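Ticket 662 - Desk 214, cable tray lid won't stay shut
Bromstead Facilities Help, second floor
Status: open
Category: furniture / desk power

Hi again! I'm adding to my own ticket because the form only let me pick "broken" or "missing" and it's neither of those. The lid on the cable tray at the back of desk 214 will not stay closed. I push it down, it sits there looking fine, and by the time I've got my coffee it has popped back up and is leaning toward the wall again.

What I've tried so far:

Pushed both corners down at the same time. Held for one morning, then up it came.

Tucked the black cable further down inside, in case it was lifting the lid. No change that I could see.

Looked up the tray in the Duman desk guide you sent in April. The guide says to press until the lid clicks. Mine has never clicked, so either I'm too gentle or there's a part not doing its job. The little white hinge pieces look okay to me, but I wouldn't know a bad one if it bit me.

I swapped over from a Benari desk when we moved upstairs and that one had a plain hole with a rubber ring, so I'm new to lids. The hole never gave me any trouble, for the record.

Why I care: I do all the paper jobs for our row, hole punching included, and the punch dots get everywhere (yes, I know, I'm going to sweep them up). With the lid open they are one sneeze away from the sockets. We have 1,000 handouts to get ready for the Rernano folder and I'd love to do them without feeding confetti to the power strip.

Update, 2:18 pm: got your note asking whether the desk itself is damaged. No, the wavy dip along the back edge on the left is how it came. The desk is fine - it's only the lid. Please don't take the desk away!

Lid up in both of these:
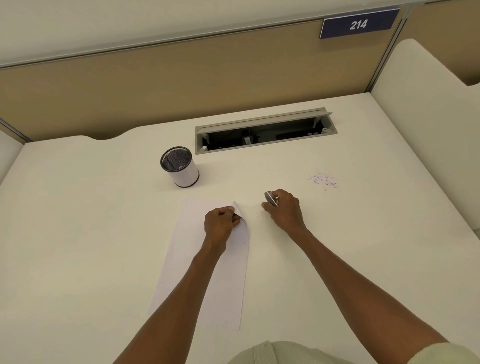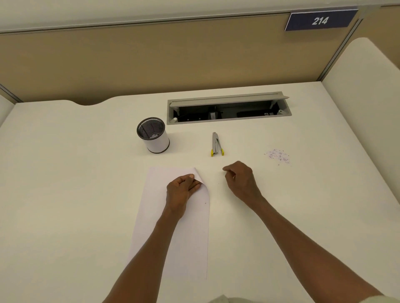 Page 2 of 2

Anything after lunch works for me if someone wants to come by. I can clear my stuff off in a minute, and I don't mind working at the big table while you have the tray out. If it needs a new lid, is there one in the store room, or does it have to be ordered? I can live with a strip of tape over it until then if tape is allowed.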